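Print | E-mail

Ticket 952: Arm stops before the demonstration, open day at Clodmont
Status: closed, with one remark at the end
Product: Drallel table cell, pushing demo
Site: Clodmont, visitor hall, cell 2

Problem as reported

The arm starts the pushing demo, goes down to the board and then stops with error 37 (position not confirmed). The visitors are already in the hall in the afternoon and we would like to show the demo every hour. In the morning it ran without this error. Please advise quickly.

First answer from support

Error 37 comes when the controller does not find the marker in the place it expects. Please check if the marker is clean and flat on the table, and if the lamps in the hall are the same as during the set-up. Please do not move the board before you have written down its position.

Reply from site, 13:22

The marker is clean. The lamps are the same, but the blinds were opened for the visitors. We closed them and tried again. The arm stopped again at the same height, so I think the light is not the cause.

Reply from support

Thank you. Then please run the calibration from the Pearce menu, page 2, and send the log. Which version do you have?

Reply from site

Version 22. The calibration finished, but the log shows that the table origin has moved to the side. I remember now that the whole cell was pushed nearer to the barrier at lunch, so that children can see better. The table and the arm stand on separate feet, and it is possible that only the table was moved. This was my mistake, I should have written it in the first message.

Solution

We brought the table back to the tape marks on the floor and did the calibration one more time. After this the error did not come again. We made the first run at reduced speed with the barrier closed, and with the finger kept over the board between the yellow heart and the red cylinder before any pushing.

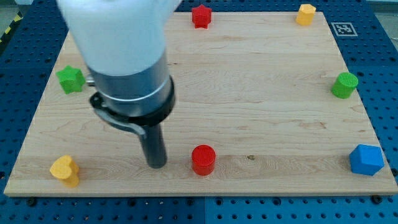

The later runs were at normal speed. Visitors could choose a colour and a shape on the Zulitz panel, and the arm pushed this block to the middle of the board. Most of them asked for a star. One boy asked for the same star again and again, and his school group had to wait for him.

Remark for the next open day

Please add to the set-up sheet that the table and the arm must be moved together, and that calibration is needed after every move, also a small one. The text of error 37 is also not very clear for a person who does not know the system. "Marker not found at expected place" would be easier to understand. I have sent this as a separate request.

Ticket can be closed from our side. Thank you for the fast help.

Print | E-mail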